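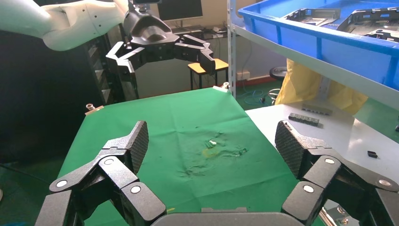 Attachment 1 to ticket 1508: green cloth clipped at the far corners, puckered patch near the middle.

Ticket: 1508
Site: Skistton workroom
Item: Flasta work cloth, green, large
Category: Surface cover / wrinkling
Priority: Low
Status: Open, waiting on part

Reported problem
Cloth does not lie flat. Wrinkled, scuffed patch near the middle, with a faint yellowish ring-shaped mark just below a tiny white fragment. Fold creases run across the rest of the cloth. Small items set down on the patch tip over.

Log
09:10 Ticket opened. Attachment 1 added.
09:35 Checked clips. One at each far corner, both holding. Clips are not the same type. No change requested.
10:20 Released clips, turned cloth over, pressed from the back on low heat with a damp towel. Long diagonal folds reduced. Puckers unchanged.
11:05 Refitted face up. Measured pucker height with the cloth under tension: about 5 mm at the worst point.
13:40 Ring mark treated with diluted detergent. Slightly lighter. Short yellow mark near the bottom of the cloth not treated.
14:15 Left under a flat board for 50 minutes. Puckers returned when the board was removed.

Assessment
Fabric is distorted at the patch. Further pressing not recommended.

Action
Replacement cloth requested from Herrero, lead time 72 hours. Keep the old cloth in use until then and place items clear of the patch. On arrival, wash once and press before clipping. Cut-down pieces of the old cloth can go to the Redlow store.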